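News > Community > Toy and Gift Drive

Siststead toy drive opens early with second drop-off point

The yearly toy and gift drive in Siststead opens in October, two weeks ahead of its usual start, and will take donations at two sites for the first time.
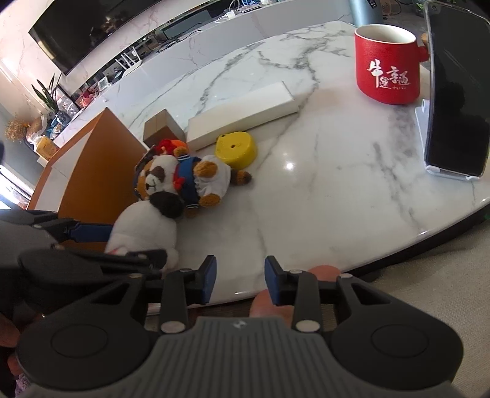 Siststead Library - Community Services Team

Toys can be left at the library front desk or at the Waaka grocery store in Flandesley, which has offered space beside its service counter. Both sites will accept items until 6 p.m.

Last year the drive collected 400 gifts for families in the two towns. Plush toys, board games and picture books made up most of the total, and the team says gifts for children ages 12 to 14 ran short. Art supplies, headphones and sports gear are the main requests for that age group.

All items must be new. Please leave them unwrapped - gifts are matched to each child's age before they go out. 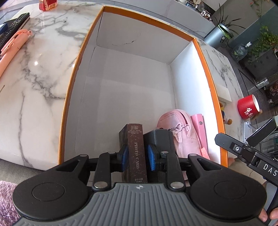
An open box on the table.

Delivery will again be handled by Claluvby, the Flandesley moving company, which is lending a van for the drive. Families who want to receive gifts can pick up a form at either site. Forms are also available in Spanish.

Recent news
Library parking lot to be repaved
Flandesley pool sets winter hours
Used book sale moves to the main hall
New bus stop planned for Siststead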